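Jareck Teach Handle, with Recording Software

Hand guiding and remote control for bin picking cells

Item no. JT-184
Made by Clarkach
Delivery time: 6 weeks

The Jareck is a handle and a small desk unit for showing a picking task to an industrial arm. You can hold the arm by the handle and lead it to the part, or you can sit at the desk unit and move the arm from there. Both ways write to the same recording, so an operator can begin by hand and finish by remote control without opening a new file.

We made this product for companies where the person who knows the parts is not the person who writes programs. The operator shows the grip a number of times, with the parts lying in different positions, and the software keeps every demonstration with the arm path, the gripper commands and the video of the bin.

Which way to use

Leading by hand is best for the approach. You feel the weight and the wall of the bin, and new operators learn it in one morning. Remote control is best for the last centimeters, when the fingers must go down between two parts and a hand on the arm would disturb the view. Many customers use only remote control after the first month.
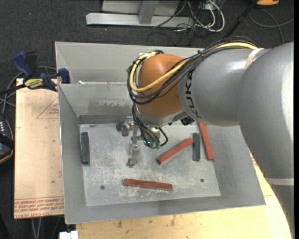

For a first training we recommend plain blocks before real parts. They have clear edges, they can fall without damage, and a bad grip is easy to notice. Put them back in a new arrangement after each demonstration, also in difficult ones: close to a wall, or side by side with little space for the fingers. If all demonstrations begin from the same easy arrangement, the arm will learn only this one.

Please fix the bin well to the table before you record. A bin that moves a little during the session makes the earlier demonstrations less useful, and this mistake is difficult to find later.

What is in the box

Teach handle with enable switch, mounting ring and screws
Desk unit with hand controller
Cable set for handle and desk unit
Recording software, license for one cell
Printed manual

The arm, the gripper and the camera are not included. Before you order, please send us the model of your arm and controller, and we will check if an adapter is necessary.

Technical data

Recording rate: 60 samples per second
Storage: 1,000 demonstrations on the desk unit, more on a network drive
Guiding modes: free, vertical only, wrist only
Speed in remote control: adjustable, with a fixed upper limit set by the supervisor

Safety

The handle works only while the enable switch is held in the middle position. This does not replace the safety assessment of your cell. Hand guiding must be permitted by the maker of the arm, and in remote control all persons must stay outside the work area.

Training and service

Cristóvão Seixas gives the operator training in our workshop in Ullby or at your site. The next group in Ullby is in October. Spare cables and mounting rings are also sold by our partner Leitão.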